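Skurkari Bench Gripper Kit
Two-finger parallel gripper with wrist camera mount, for shared workshops and home benches

Overview

The Skurkari Bench Gripper Kit is a two-finger end effector intended for small robot arms used in member workshops, school labs and private garages. It is supplied as a set of cut plates, links and fasteners and is assembled by the owner with hand tools. The kit was developed at the Andau shared workshop, where members wanted a gripper that could be taken apart, adjusted and put back together at the bench without sending parts away.

The design is maintained by Seidu Addo and the Andau hardware group. Drawings are included with every kit, and owners are free to cut their own replacement plates for personal use.

What the kit contains

Finger links, left and right, perforated
Side brackets and linkage plates
Palm body, black
Hex-socket screws, silver, with spares
Pivot bushings and washers
Wrist camera bracket
Servo cable, 30 inches
Printed assembly guide and full-size drawings

The servo, the camera and the arm are not included. The kit has been fitted at Andau to the Obi desktop arm. An adapter plate for the Celtari arm is available separately; please state the arm model when ordering.

Construction

The fingers and plates are finished in matte black, and the linkage is left as bare metal so that wear at the joints is easy to find during inspection. All structural joints use hex-socket screws of one head size, and a single key is sufficient for routine work. The row of small holes along each finger link serves as a set of mounting points. Owners may attach rubber pads, narrow tips or their own printed parts at any of these positions.

Each finger is driven through its own side linkage. The two linkages meet at the palm and must be set evenly during assembly. A finger that closes ahead of its partner will push a part sideways before gripping it, and this is the most common fault reported by new owners. The procedure for setting the linkages is given on the second sheet of the guide.

Use in confined spaces

The kit was designed with repair and sorting work in mind. Members at Andau use it chiefly on retired office computers, which are donated to the workshop and taken down for parts. A desktop case is a demanding place for a gripper: cables pass over the board, drive bays narrow the approach from one side, and the parts to be reached often sit close together. The long, slim fingers are intended for this kind of reach, and the wrist camera bracket keeps the fingers and the board in view together.
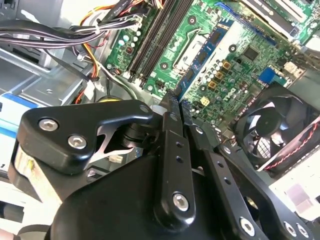 The gripper over a Dell motherboard, with the blue memory module beyond the finger links.

Owners planning similar work should disconnect the machine from mains power, hold the power button down for several seconds, and ground the arm and the case to the same point before the gripper enters the case. Loose cable bundles should be tied back by hand. The gripper is not insulated and must never be used inside equipment that is switched on.

The standard fingers are suitable for approach and positioning trials near memory modules, brackets and connectors. For lifting bare circuit boards, the soft pad set is recommended -- metal or hard plastic tips can mark a board even at low grip settings.

Specifications

Fingers: 2
Servo cable length: 30 inches
Control range: 0 to 100, where 100 is fully closed
Mounting: Obi pattern as standard; Celtari pattern with adapter plate
Tools required: hex key (supplied), small flat screwdriver, thread-locking compound

Assembly and setup

Assembly should be carried out on a clear, well-lit surface. Lay out the screws by length before starting. Fit the side brackets to the palm body first, leaving every screw slightly loose, then add the linkages and finger links. Screws are tightened only after the fingers have been opened and closed by hand through their full travel. Apply thread-locking compound to the pivot screws alone.

After the servo is connected, run the gripper from 0 to 100 at the slowest available speed. Check that no wire crosses the pivot joints and that the camera cable has enough slack for full wrist rotation.

Maintenance

Check all pivot screws after the first 30 hours of use and at monthly intervals from then on. Dust from older machines collects in the joints and should be removed with a dry brush. Do not oil the linkage; the bushings are made to run dry.

Replacement parts

Finger links, bushings and screw sets may be ordered singly. The revised side bracket, introduced in October, fits all earlier kits without modification. Owners of early kits who wish to exchange a cracked bracket should write to the Andau workshop desk and include the number stamped inside the palm body.

Workshops and schools may request a loan kit for evaluation. Loan kits are supplied assembled -- with the Obi mounting pattern only -- and are to be returned in the original box with all fasteners.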